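Nghĩa Tô
Gripper upkeep thread! I look after one of the hand-held grippers on our laundry folding project in Plutham, and I've spent a happy February getting this one properly sorted. Settings, mistakes and all, for anyone running the same sort of thing.

Nghĩa Tô
Mine is number 62, two black fingers with blue textured pads, built up from a Nurkine kit. It had done 3,640 folds by our log when the grip started feeling vague. You'd squeeze, the pads would meet, and a thin hem would just slide out of the corner of them. Maddening!

Nghĩa Tô
First guess was worn pads, so I swapped them. Slightly better for an afternoon, then the same again. Lâm (my very patient colleague) had me close the fingers slowly on a strip of paper and tug it. Held at the bottom of the pad, slipped at the top. So the pads were fine and the fingers weren't closing parallel.

Nghĩa Tô
The screws at the base of each finger had backed off a hair. You can't see it, but you can feel it if you waggle the tip. Took the lot off, cleaned the threads, put it back with a tiny dab of threadlock and did the screws up in turns, a bit on one, a bit on the other.

Nghĩa Tô
Then the bit I love, trying it on real clothes. T-shirts are my favourite test because the cotton is thin and the hem tells you everything. 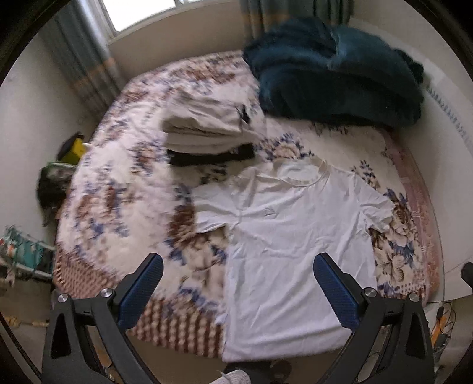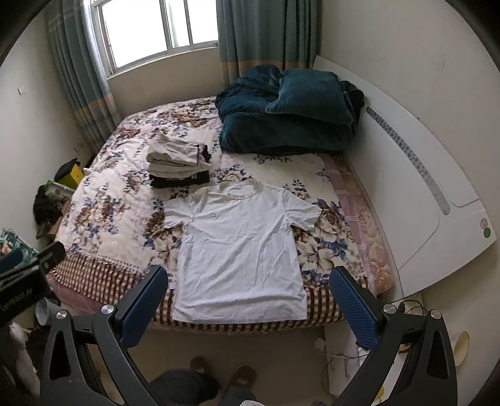 Gripper and white T-shirt on the bed, folded pile behind.

Nghĩa Tô
My routine for a check like this: shirt flat, collar away from me, pinch the hem, lift a hand's width, hold, put it down. Then the same at a sleeve, which is harder as there's less to get hold of. I do 94 lifts and write down every slip.

Nghĩa Tô
Before the fix I logged 17 slips. After it, two, and both of those were me coming in at a daft angle. I did a little dance.

Nghĩa Tô
Pad care, as I always get asked: damp cloth, plain water, let them air dry. Fluff packs into the texture and the grip goes slowly enough that you blame your own hands. A soft toothbrush gets it out. Please don't use anything oily, I've done it and had to bin a pair.

Nghĩa Tô
I now do the waggle test every 675 folds and the paper test whenever pads get changed. Takes up to ten minutes if the kettle's on.

Nghĩa Tô
Next job is the Kostell unit, which has developed a squeak on opening that I'm weirdly looking forward to. If you've had one squeak only when opening and never when closing, tell me what it was!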